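Cesley Robotics Club: recording the key-hanging task

These notes are for members taking a turn with the hand-held grippers. The task is to pick a key ring clip up off the board and hang it on one of the pegs of the stand. Each attempt is saved as one recording, and the recordings are used to train the arm later in the term.

Before you start

Check that both grippers are plugged in and that the cables have enough slack to reach the middle of the board. Open and close each one fully. If the fingers stick, tell Áine Conneely before going any further – don't force them.

Press down the tape at the sides of the board. If the board shifts halfway through a session, the earlier recordings won't match the later ones and we have to throw them out.

Setting out

1. Stand the T-shaped holder at the back of the board with the bar running left to right.
2. Clear the tray under the bar.
3. Lay the clip flat on the board in front of the tray. Move it to a new spot for each attempt, and turn it a little as well.
4. Hold both grippers open, one on each side of the clip, and keep still until recording starts.

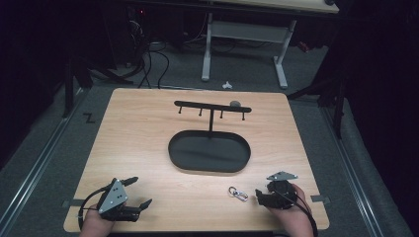
Start position, with the clip nearer the right-hand gripper.

Making the recording

Use whichever gripper is nearer. Close on the body of the clip and leave the split ring free, as the ring is what goes over the peg. Lift straight up, clear the edge of the tray, then bring the ring in under the peg and raise it. You can use the other gripper to steady the stand.

Move at an even pace. Anything longer than 61 seconds is cut off by the software and won't be saved.

If you drop the clip, pick it up and carry on. Mark the attempt "D" on the sheet. We keep up to seven of these per person.

After three attempts, swap with your partner. The target for February is 500 good recordings across both groups, Flukholm and Marinho.

Packing up

Save the session under your group name, coil the cables loosely and put the clip back in its bag. The Wednesday group leaves the board taped down.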